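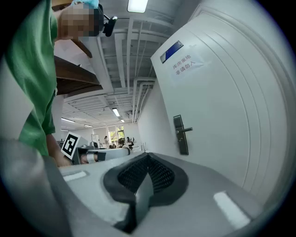 *Two of the hand-held grippers, over by the storeroom door.*

**stundunness_mike** · 2 December 2024

I've been going back and forth on this since June, and I think I'm finally ready to say it. Machines are close on chores! Fold a towel, put the cups back, sort a bin of parts... I've watched people do all of that with nothing but grippers in their hands, and if the gripper can do it, the rest is wiring (okay, a lot of wiring).

**devville_gran**

Oh, I wish, I really do. But the hand holding the gripper belongs to a person, and that person has had a lifetime of picking up socks. My floor vacuum cost me $445 and it still eats the fringe on the hall rug.

**rusano77**

I'm with gran on the house, less so on the shop floor. At our place we've had 2 arms loading trays for 3 years and they're lovely, right up until someone sets a tray down crooked.

> if the gripper can do it, the rest is wiring

Sorry, no. Knowing how hard to squeeze is the whole job.

**stundunness_mike**

Fair, "wiring" was me being cheerful. I'd still bet on dishes before laundry, though.

**devville_gran**

Dishes! With my grandmother's glasses? You come over and try it on the chipped ones first, dear, I have 11.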